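Keeping a Household Inventory: Notes After One Year

It has been the position of this blog that the ordinary business of running a home deserves the same care as the running of an office. In keeping with that view, I am setting down what I have learned from twelve months of maintaining a written inventory of the contents of my home. Several readers wrote after my earlier post on renter's insurance and asked how the record is organized. The answer has changed more than once, and the present arrangement may change again in June, when the policy comes up for renewal.

The inventory began as a response to a letter from my insurer. The letter requested a list of furnishings with dates of purchase and an estimate of replacement cost. I had no such list. I had a drawer of receipts, many of them faded past reading, and a general belief that the larger items would speak for themselves. They do not. An adjuster cannot place a value on "sofa, old, good."

The record now holds 642 entries. Each has a short title, the room, the year the item entered the house, the source, and a value. I use a ruled ledger made by Stikton, which I chose for its wide columns, and I copy the entries once a season into a spreadsheet. The ledger is the master. Where the two disagree, the ledger governs, and the spreadsheet is corrected to match.

On the matter of small things, I adopted a threshold. Items worth less than 15 dollars are grouped by drawer or shelf and given a single line. The kitchen utensils are one line. The sewing supplies are one line, although I regret this, as the buttons that came from my grandmother's shop would take some effort to replace and I would like them to be named somewhere. They are now named here.

Furniture has its own section and its own difficulties. A set of dining chairs by Cattaneo was simple to enter, with the invoice still taped beneath one seat. Pieces that were inherited or bought secondhand are another matter. For these I record what was paid, if anything was paid, and then a second figure for what a comparable piece would cost at present. The two figures are often far apart. Upholstery is entered separately from the wooden parts in my ledger, a practice recommended to me by Milagros Carretero, who restored furniture for many years and who read an early version of these pages with great patience and a red pencil.

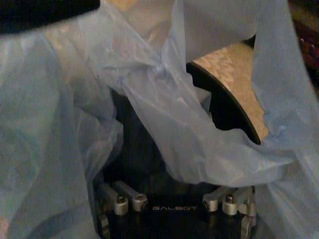
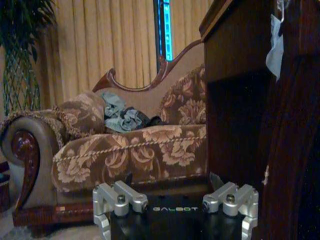
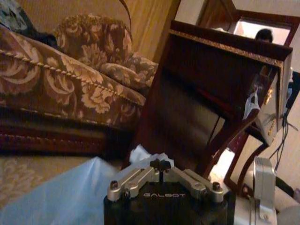
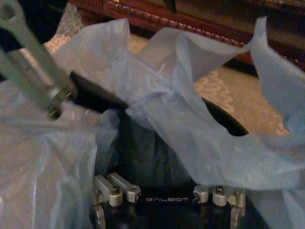
Milagros also persuaded me to abandon the word "antique." I had used it freely. She asked what I meant by it in each case, and I was unable to say. The entries now give a decade where I know it and a question mark where I do not. The question marks are more numerous than I would have wished, but an insurer can work with a question mark. A claim of age that cannot be supported may cast doubt on the lines around it.

Textiles were the section I put off longest. Curtains, blankets, table linens and rugs are easily left out, and their total surprised me. When I had finished, that section alone came to 1031 dollars, and I had been carrying it in my head as perhaps a third of that. The wool blankets from Losarby account for a good share. I have since moved them to a cedar chest and noted the move in the margin.

A word on books. I do not list titles. I record the shelf, the length of the shelf in feet, and whether the contents are mostly hardcover. The exceptions are the atlas, the two signed cookbooks, and the Plullau field guides, of which I own the full run apart from the volume on mosses. If any reader knows of a copy in fair condition, I would be glad to hear of it.

With respect to storage, one copy of the inventory should be kept outside the home. Mine is with my sister, in a sealed envelope, and is replaced each time the spreadsheet is brought up to date. She has asked that the envelopes be smaller. The receipts that remain legible have been photocopied, and the copies are filed by room. The originals are still in the drawer.

My deductible is 500 dollars, and a correspondent asked whether a record of this detail is worthwhile at that level. I believe that it is. The list has been consulted far more often for other purposes: to settle when the washing machine was bought, to find the width of the hall rug, and to decide what could be given to my nephew for his first apartment. He received a lamp, a bookcase, and one line of kitchen utensils. All three have been struck from the ledger in pencil, pending his confirmation that the bookcase fits.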